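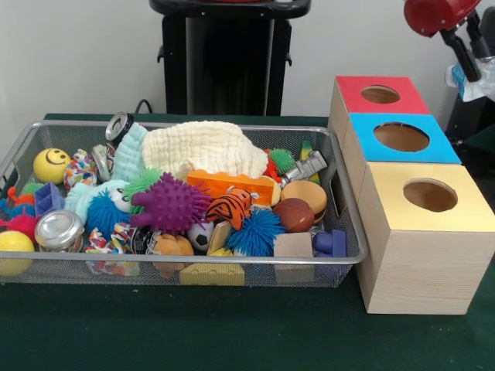
Last changed 4/2/20

Review: Tannous sorting boxes, set of three, with the Skurkavham wire basket

We bought the sorting boxes and the basket together in October, and they have been in use in our playroom most days since then. I review storage for small spaces on this site and paid for both products. The boxes were $37 for the set. The basket was sold separately for $27.

What you get

The set is three wooden cubes with a pale woodgrain finish on the sides. Each one has a colored panel on top with a large round hole in it. Ours are red, blue and gold. The gold panel is shiny and the other two are plainer to look at. You can also order a set in Sindard's pastel colors, which I haven't seen in person.

The basket is a rectangle of silver wire mesh. It is sold as a kitchen or pantry basket, and the store I bought from, Trititz, lists it under both kitchen and kids.

Setting up

The boxes came assembled. The top panels were wrapped separately and had to be pressed on, which took a few minutes. The red one needed a firm push at one corner. There is a thin sheet of instructions that you will not need.

One of the boxes had a strong smell of wood and glue for the first week. I left all three in the garage with the tops off and it went away.

How we use them

Everything goes in the basket at the end of the day: balls, cloths, an empty can that became a drum, whatever was on the floor. The next morning my daughter sorts from the basket into the boxes. The rules change. At first it was balls in the red box, soft things in the blue box and everything else in the gold one. Lately it has been things that make a noise and things that don't, with the third box for arguments.

The holes are the best part of the design. They are wide enough that a child can get a hand in and back out with something in it, and a ball goes through without being forced. Cloth is slower. A folded washcloth drops in, but a big crinkly piece of fabric has to be fed through a bit at a time, and that kept a three-year-old busy longer than I expected.

With the boxes next to each other and the basket on their left, the whole thing fits on one table. I would not try it on a narrow desk. If the boxes are pushed right up to the basket it is hard to lift the basket out without knocking one of them, so leave a gap if you have the room.

The basket

I like the basket more than I thought I would. You can see into the sides, so a child looking for one particular yellow ball does not have to dump out the lot to find it. It has been filled to the brim many times and the mesh has not bent.

There are two drawbacks. Small pieces with thin parts catch in the mesh, and terry cloth snags if you pull it out quickly. We have one pale blue cloth with several long loops hanging off it now. The other problem is that bare wire will mark a soft tabletop. I put felt pads under ours.

Emptying and cleaning

This is where the boxes lose points. The top panel has to come off if you want everything out quickly, and it fits tightly. Turning the box over and shaking works for balls but not for cloth, which bunches up behind the hole. A hinge or a finger notch would fix it.

For cleaning, a damp cloth is enough on the sides. The gold panel shows fingerprints and I wipe it more often than the others. The basket can go in the sink.

Weight and safety

I put one empty box on the kitchen scale and it came to 620 grams. That is light enough for a preschooler to carry and heavy enough that it stays put when something is dropped in. The edges are smooth. I found no splinters on ours, though Leen Rizk, who bought the same set for her classroom, had to sand the rim of one hole.

Would I buy them again

The boxes, yes, at this price. I have seen the same set at other stores for close to $100 and I would not pay that. The basket, yes, if your toys are mostly medium-sized and not made of yarn or towel. For doll clothes or anything knitted I would get a fabric bin.

Boxes: 4 out of 5
Basket: 3.5 out of 5

Vasiliki Christodoulou

Update: Trititz now sells replacement top panels one at a time, in red and blue only. Gold still comes only with the full set.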